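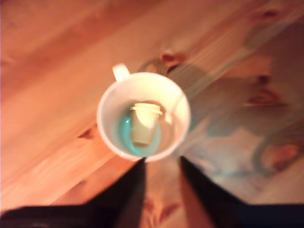

A mug is a cylindrical drinking vessel with a handle, used mainly for hot drinks such as coffee, tea, cocoa and soup. It is larger and heavier than a teacup and is normally used without a saucer. Seen from above, a plain white ceramic mug is a circle with a small loop at one side, and a pale interior of this kind shows the color of whatever has been put in it, even a shallow pool of light blue-green liquid. Dark glazes hide the color of the contents and also hide stains.

Materials

Most mugs sold today are ceramic, usually stoneware, earthenware, porcelain or bone china. Stoneware is fired at a high temperature and absorbs very little water. Earthenware is fired at a lower temperature, chips more easily and depends on its glaze to hold liquid. Porcelain can be made with a thinner wall. Mugs are also made from glass, enameled steel, stainless steel, wood and plastic. Enameled steel mugs are light and hard to break, and for this reason are common in camping sets, but the rim gets hot quickly.

Shape and size

A common mug holds between 8 and 12 US fluid ounces. Travel mugs and soup mugs hold more, often 16 ounces. The straight-sided form stacks poorly when the handle is large, and makers of restaurant ware often use a tapered body or a recessed foot so that one mug sits inside the next. The handle keeps the fingers away from the hot wall. It may be a closed loop, joined to the body at two points, or an open hook joined at one.

Manufacture

Factory mugs are shaped by jiggering, pressing or slip casting. Handles are often cast separately and attached with slip while the clay is still damp. After drying, the mug is fired, glazed and fired again, although some factories use a single firing. The foot is wiped free of glaze so that it does not stick to the kiln shelf, and this leaves a rough unglazed ring on the underside of many mugs.

The Valteck pottery in Girndale made a plain white canteen mug, listed in its catalog as No. 124. It was sold by the crate, 30 to a crate, and an early order for 3000 went to the Mercado chain of lunch counters. The designer, Mylene Tan, moved the handle slightly higher on the body than on the previous model. A later version, the Okura, has a thicker rim and the same handle.

Other uses

Mugs are often kept for other jobs once they are chipped or stained. They hold pens, toothbrushes and kitchen tools, and are used for soaking small parts, rinsing paintbrushes and mixing dyes. A mug used for paint, dye or cleaning products should not be used again for food or drink.

Care

Tea and coffee leave a brown film on the inside wall, which can be removed with baking soda and a damp cloth. Gray lines inside a white mug are usually metal left by spoons. Mugs with metallic decoration should not be put in a microwave oven.

See also: Beaker, Stein, Tankard, Teacup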